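Sorting Produce in the Spare Bedroom

Posted 05/10/2020 by Rongrong Long
Filed under: storage, kitchen

The kitchen counter measures 423 mm deep. With the kettle and the rice cooker parked on it there is no usable surface left for a full shop, so the sorting has moved to the bed. The bed is flat, well lit and the right height for my back. It is also covered in a white quilted spread that shows every mark, so a plastic sheet goes down first.

The sheet is translucent pink and came as the liner in a Gretix storage bag. I had tried newspaper (ink transfer) and a Kustumen oilcloth (too stiff, fruit rolled off it). The thin plastic creases as soon as it is unfolded, and the creases stop round items from travelling. I no longer bother to smooth it.

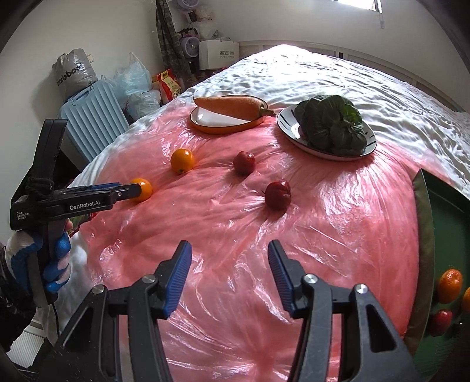 Long items and leaves go on plates. A carrot needs an oval dish or it pivots and ends up under something. Leafy greens get a plate to themselves, because any grit or water in the bunch stays on the china and can be tipped into the sink afterward. Everything round goes directly on the sheet with space between pieces, so that I can turn each one and check the underside.

The check itself is short. Press near the stem with a thumb. Look for a dull patch on citrus, which in my experience is the first place mold shows. Smell the plums. Anything doubtful is eaten that evening and does not go into storage.

Storage times from my notebook, kept since April, same shelf, no refrigeration unless stated:

Large orange: 2 weeks
Small orange: 4 days before the peel loosens
Apple: roughly 4 weeks, refrigerated
Leafy greens: not worth recording, cook them

The small oranges surprised me. I had assumed they would track the large ones, and they fall well short. Peel thickness is my best guess. I have not tested it.

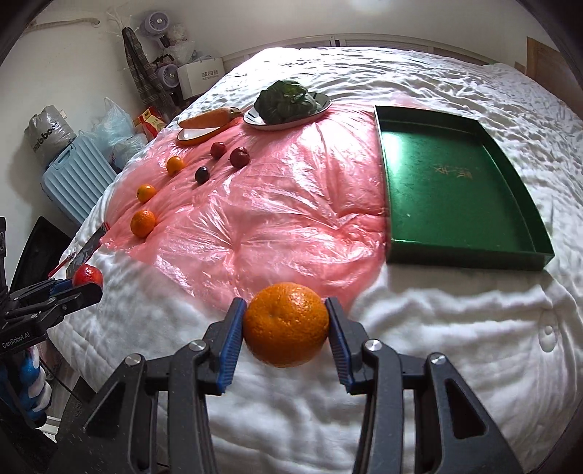
Transfer to the kitchen is done by tray. Mine is a Ravau, rectangular, with a raised edge, and it takes one layer of fruit. I used to stack two layers and the tomatoes at the bottom split. Heavy pieces go in the corners, tomatoes in the middle, plates carried separately.

The Coetzee wire basket I wrote up last time has been retired. The gauge is too fine and it leaves a grid pattern on anything ripe. It now holds clothespins.

Remaining problem: drying the sheet. It is too wide for the rack, and folded damp it smells by the next shop. Currently it hangs over the shower rail, clipped at both ends. I may cut it in half.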